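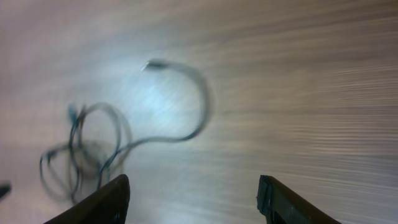

Dredska repairs and sells used desk lamps and reading lamps, and on this page we have collected the questions which customers write to us most often. Many of them are about glare, so we begin with it. When light falls on a smooth surface, a part of it comes back to the eye as a bright spot, like the pale-blue patch on the gray surface, which is strongest in its middle and becomes weaker toward the outside. A spot of this kind is not dangerous, but if it lies exactly where you put your book or your papers, you will feel tired sooner. For most people it is enough to move the lamp or the chair.

Questions about light

Where should I put my lamp on the desk?

If you write with the right hand, put the lamp on the left side, and the opposite if you write with the left hand. In this way the shadow of your hand does not fall on the words. The lower edge of the shade should be a little under the height of your eyes when you sit. If you can see the bulb while you are reading, the shade is too high or it is turned too much toward you.

I moved the lamp and I still have glare. What now?

Switch the lamp off and look again. If the spot remains, it comes from a window or from the ceiling light, and the lamp is innocent. In this case turn the desk so that the window is at your side. A thin curtain helps also. Dark glossy tables are the most difficult ones, and for them we suggest a desk pad of felt or of matte paper.

Is warm or cool light better for reading?

It is a matter of taste and we do not want to decide it for you. My colleague Benoît Renaud uses cool light for fine repair work and goes home to very warm lamps. In the evening most of our customers prefer warm. If you are not sure, buy one bulb of each kind and live with each of them for a week before you buy more.

Can I use an LED bulb in an old lamp?

In nearly all cases, yes. Please look at two things: the size of the socket, and if the bulb fits inside the shade without touching it. Some LED bulbs are longer than the old ones and they come out under the edge of the shade, which is not pretty and brings the glare back. If your lamp has a dimmer, the bulb must be marked as dimmable.

Questions about repairs

Which lamps do you accept?

We accept table lamps, desk lamps, clamp lamps and floor lamps which stand on one foot. We do not accept chandeliers, lamps for aquariums or outdoor lamps. If you have a lamp with transformer inside the base, please write to us first and send the type number, because for some of them the parts cannot be found anymore.

My lamp is a Fadedach with springs. Do you have springs for it?

We have the long springs for the large model. The short ones for the small model we must order, and the waiting time is 17 days. Please do not replace only one spring of a pair. The arm will pull to one side and after some months the joint will be worn out.

The arm of my lamp sinks slowly. Is it broken?

Probably it is not. First try to tighten the screw at the middle joint by hand, with the lamp unplugged. If there is a nut instead of a screw with a knob, use a small wrench and turn only a little each time. If the arm still goes down, the friction washer is finished. It is a cheap part and the work takes us 20 minutes when the shop is quiet.

Do you change cords?

Yes, it is the repair which we do the most. We have black, white, brown and a dark red textile cord. Please tell us the length you want, measured from the base of the lamp to the plug, and add a hand's width – people almost always measure too short. A cord which is cracked, sticky or hot to touch should not be used anymore, also not "only for tonight."

How should I store a lamp with a long cord?

Make wide, loose loops and close them with a soft tie. Do not wrap the cord tightly around the base, as it makes a sharp bend where the cord goes in, and there it breaks first. When a cord has become tangled, begin from the plug and open the loops one after another without pulling.

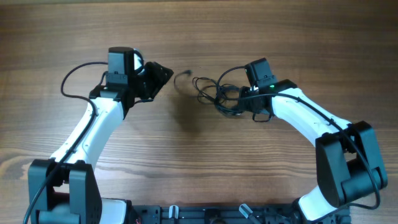
Questions about orders and prices

How do I know the number of my lamp?

Every lamp which we take in receives a number on a small paper label under the base. If you write to us, please give this number and not only your name. Last November we had two customers with the same family name and the same green lamp, and it was Waqas Qureshi who had to explain it to both of them on the telephone. The most recent number in our book is 2,816, so if yours is higher you have read it wrongly, or you have read the number of the manufacturer.

Can I send my lamp by mail?

Yes. Take out the bulb and pack it separately, or keep it at home. Glass shades need their own box. We ask you to write the word "glass" on it, although we cannot promise that the carrier reads it. For lamps which arrive broken we will send you photos the same day.

What does it cost?

To look at the lamp costs nothing. After that you get a price from Clémence Lefèvre by email and we do not start before you have agreed. If you say no, you can collect the lamp or we keep it for parts, as you wish.

Do you give a guarantee?

For our own work, 2 years. For used lamps that we sell, one year. The bulb is not included, and neither is the shade if it has fallen.

Do you also buy lamps?

Sometimes. At the moment we look for Rocha clamp lamps in any color and for Fusaren floor lamps with the original metal shade. We do not need more lamps with paper shades, we have the whole attic full of them.

When can I come by?

The door is open from ten in the morning until five in the afternoon, with a break at one. If you want to speak about an order for an office or a school, please ask for Yesenia Apaza, who is in the shop in the mornings only.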